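The plastic tumbler makes its case

Every spring some catalog tells us that plastic cups have finally grown up. This year it's the Groster line, clear and textured, sold in packs of 20 and pitched as good enough for company. I have my doubts. Bumps on a cup are supposed to help your grip, and maybe they do, but they also make a handy place for dried milk to hide.
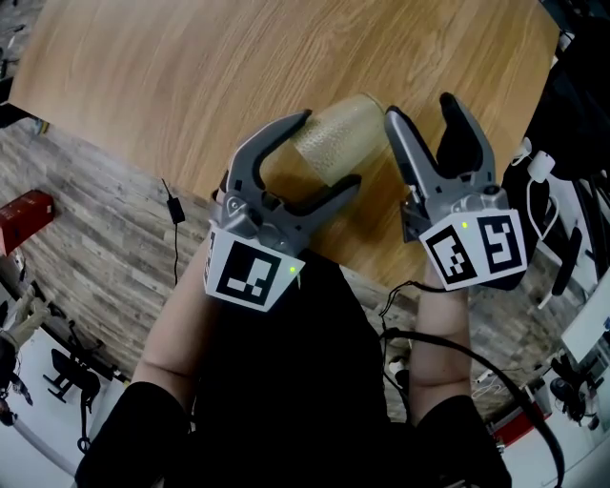
My bigger complaint is tipping. A light cup goes over if you set a plate down too hard, and then it rolls — usually toward the one person in good pants. Nijs says its heavier base solves this. We bought two in March and I've wiped the table plenty of times anyway.

If you must have plastic, skip the big pack and get five. Wash them by hand for two weeks, hold one up to the window, and see whether you still call it clear. I'm keeping my glass ones until then.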